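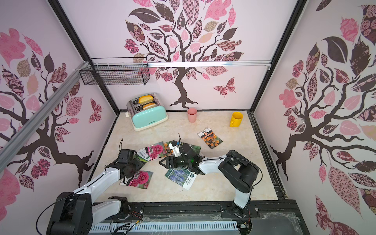

Esteo Opens Registration for Rear Latch Inspection on Gellau Minivans

PLUREMTHORPE, 18 September 2025. Esteo, which imports and services the Gellau line of passenger vans, has opened registration for a free inspection of the second-row sliding door latch. The program covers roughly 4000 vehicles delivered with the Belkadi door module.

The latch striker on affected vans may sit out of tolerance after extended use. Symptoms include a door-ajar warning with the door closed and wind noise at highway speed. Esteo received the first dealer reports in June.

Technicians will measure striker position, check fastener torque and update the door control software. Vans outside tolerance will receive a revised striker plate. Parts are in stock for 400 vehicles, and further shipments are scheduled. The work takes less than two hours and does not affect the warranty term.

"Owners can keep driving the vehicle while they wait for an appointment," said Noel Dimaculangan, service director at Esteo. "If the warning light stays on, the power door function should be switched off at the overhead panel."

Appointments are available at 16 service locations. Owners should have the vehicle identification number and current mileage ready when booking.

Media contact: Jericho Mangubat, Esteo Communications, Pluremthorpe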